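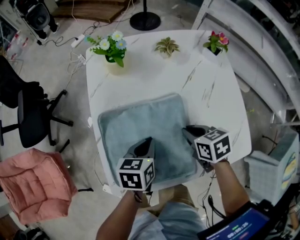 Vetina is the second studio album by the electronic duo Nzioka, and the subject of my report for the popular music unit. I chose it because it was recorded almost entirely in one room and because the band has talked openly about how the songs were put together. The first version came out as a download through the Venden label, and a vinyl edition of 200 copies followed in June. Much of the percussion on side one comes from household objects struck or rubbed close to a microphone. To understand this I tried similar sounds at home on a hard tabletop, first bare and then with a folded towel on it, like the light blue-gray one on the white marble-patterned table. The towel took away most of the ring and left a short, dull thud, very close to the kick sound on the opening track.

The album has two singles, "Jurkico" and "2038". "Jurkico" is the slower of the two and uses a single chord for the first verse. The bass enters late and stays on one note until the chorus. "2038" is faster and was played more often on college radio. Its lyrics are set in that year and describe a phone call between two people who used to share an apartment. I listened to both songs many times with headphones and wrote down where each new part came in.

The producer was Ottavio Vitale, who had also mixed the duo's first album. He kept the vocals dry, with almost no reverb, and let the synthesizers fill the space around them. On the first album it was the other way around - the voices were distant and the drums were up front. Some listeners preferred the older sound. I think the newer one suits the lyrics better, although the last track is hard to follow because the words are buried under a long organ part.

For the written part of the project I compared the download and the vinyl. The running order is different, and the vinyl leaves out a short instrumental between the singles. I did not have a good turntable, so my notes on the sound of the record are limited. The track comparison is in the appendix.

Report handed in July 7, 2020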